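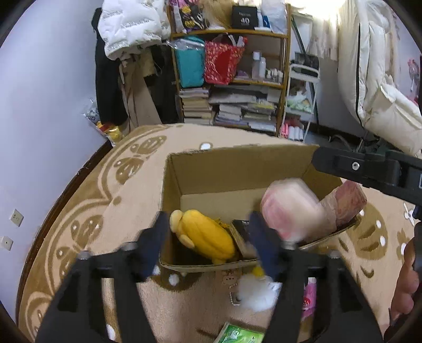 Box on the brown blanket, plush toy and small bits.

November 27, 2025 — Roxana Agudelo

Packing bench notes, small soft goods. Blanket stays down for now, stops the little bits rolling off onto the floor. Want to try a darker one at some point, beige on beige is no good for finding things. Ask Gouveia if they still do the plain grey.

Box: the open brown ones from Sakodow, no flaps. Fine for bench use, useless for posting. Have 20 left on the shelf, 100 on order (ref 1775). Rim is soft corrugated and it goes furry at the corners after a week or so of leaning on it. Tape the rim? Tried it in March with the Prividik tape and it pulled the top layer off. Try paper tape.

Order of packing, as of this morning:
- yellow plush in first, left side, on the diagonal. Upright it tips over and takes the rest with it
- flat things next to it, leaning
- round pink one on the right
- tall things in the corner, ok if they stick up over the edge
- tiny stuff last — beads, animal face, the white fluffy ball

Beads are a pain. They go to the bottom and then catch on evrything on the way out. Little bag for them? Or a tin. Leave them on the blanket until the end.

Packets (green one, bright pink one) still without a proper place. They slide under the plush if put in early and then you are digging. Laid on top they bend. Might stand them along the front wall like files, not tried yet.

Tadeteo want the list of contents by shelf, not by box. Told them 4 shelves, same labels as before. Need to redo the second label, the ink has run.

To do
- paper tape
- bag or tin for beads
- second label
- brush the blanket, fluff is getting on the packets
- ask whether the yellow one can be washed, tag is unreadble

Carry on with the packets after lunch.

2 comments · 0 shares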